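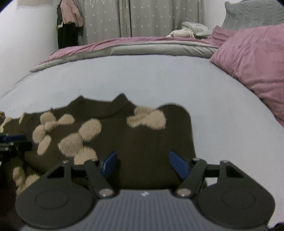

6. The open afternoon at Draromell

I should say at the start that this section is looser than the ones before it. Sections 4 and 5 report what our trained operators did with the hand-held gripper under a fixed protocol. This one reports what happened when we opened the Draromell house for an afternoon in September, handed the same tool to whoever walked through the door, and tried to keep up with the notes. I was on the bedroom station for most of it, so my view of the day is a bedroom view, and I've leaned on Ebere Dauda's written log for the kitchen and the laundry.

6.1 How we set it up

We ran three stations. Kerstin Weidemann had the kitchen (cups, tea towels, a drawer that sticks), Ebere had the laundry, and I had the bedroom with Pravesh Gumede. Sixty-two people signed in, and between them they recorded 644 demonstrations that we kept after screening. Most were neighbours, parents from the local school and a fair few people from the Aliyu seniors' group, who came on one bus and all wanted a go at once!

Our regular operators get a full morning of training. Visitors got a short talk from me and then the tool. I told them to bring the fingers down over whatever they wanted to pick up, close, lift, and put it where they thought it belonged. I didn't tell them where things belonged, and that was on purpose, as we wanted to see what people do with an item when the only instruction is to tidy it. We asked them to keep the working area in view while they moved, which is much harder than it sounds when you're bending over a bed.

6.2 Why soft things

The Cukach baseline from Section 3 was trained almost entirely on rigid items, and it shows. Yakubu Nnaji, who wrote most of the evaluation code, had been on at me for months to get more cloth and fur into the set. Clothing and plush are awkward in the same way. There's no obvious handle, the outline changes every time you touch it, and a patch of colour that looks like an edge may just be a patch of colour.

So the bedroom station was all soft stuff. Visitors worked on the bed and down on the floor, and we let items stay wherever they ended up between turns. Figure 3 is from the floor work, with the jaws open at the left part of a shaggy brown and beige plush on the pale carpet. I like it as a figure because it gives you the moment the whole section is about. The person has picked an approach and hasn't closed yet, and everything we'd want a policy to learn about choosing a grasp has to be in there somewhere.

The beige parts turned out to matter to people. Several visitors told me they'd aimed for a light patch on a dark item simply because they could see it better past the fingers. Pravesh thought this would bias the grasp points, and he was right to worry. Our operators spread their grasps over an item fairly evenly because we'd trained them to, whereas visitors went for contrast. If you train on visitor data alone you may well get a policy that chases pale blotches, and I wouldn't want that loose in anyone's wardrobe.
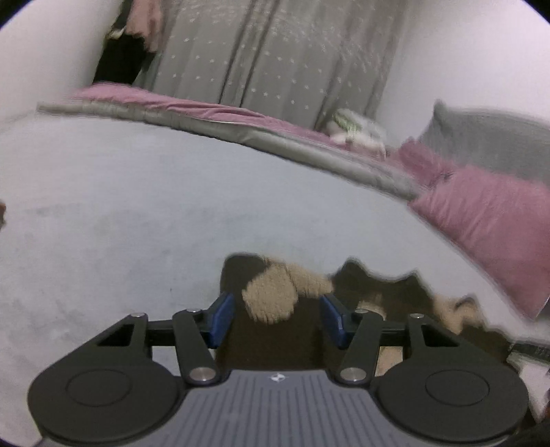

We argued about whether to correct for that or leave it in. In the end we left the recordings as they were and added a label for grasp location, so anyone reusing the set can rebalance it to taste. Funmilayo Akpan did the labelling with a second pass by Yakubu, and where they disagreed we kept both labels.

6.3 What people did with the tool

The first thing nearly everyone did was open and close the jaws in the air a few times. We'd planned to trim this off the front of each recording. Funmilayo talked us out of it, and she had a good point - those few seconds are a tidy little record of how far the fingers travel, and we later used them to check our width estimates.

The second thing was a habit I'd never seen in our own team. People pushed down before they closed. With a knitted item flat on a bed you can see the sense in it, as a bit of pressure lets the cloth bunch up between the pads. Our operators had been taught to hover and pinch, mostly to protect the linkages, and I suspect we trained a useful move right out of them. I've since started doing it myself.

One of the Aliyu visitors, a retired dressmaker, wouldn't pick up clothing by the middle at all. She went for the shoulder seam every time and told me off for letting others do otherwise. I asked her to keep going for as long as she liked, and her recordings are some of the cleanest we have from the bedroom. They're also slow. I've kept them in at their original speed.

Kids were quick and pretty rough. They also dropped things and then went after them without stopping, so their recordings contain far more second attempts than the adults' do. Our screening rules would have thrown most of these out as failed grasps. We changed the rules so that a drop followed by a recovery counts as one demonstration, and I'd suggest anyone running a day like this settle that question beforehand. We didn't, and Ebere spent a long evening re-sorting files.

6.4 Things that went wrong

The kitchen drawer beat almost everybody, and Kerstin gave up on it by mid-afternoon. In the laundry the log has a gap where the recorder ran out of storage and we lost whatever was done in that stretch. In the bedroom my main regret is the lighting, as I kept moving between the window side and the wall side and my shadow fell across the work more than I'd like.

We also asked visitors to fill in the Flesuvico comfort form afterwards, and the response was too patchy to report. People were tired, there was cake in the kitchen, and the form is long. The comments we did get were mostly about wrist angle when reaching down to the floor, and we've passed those on for the handle redesign discussed in Section 7.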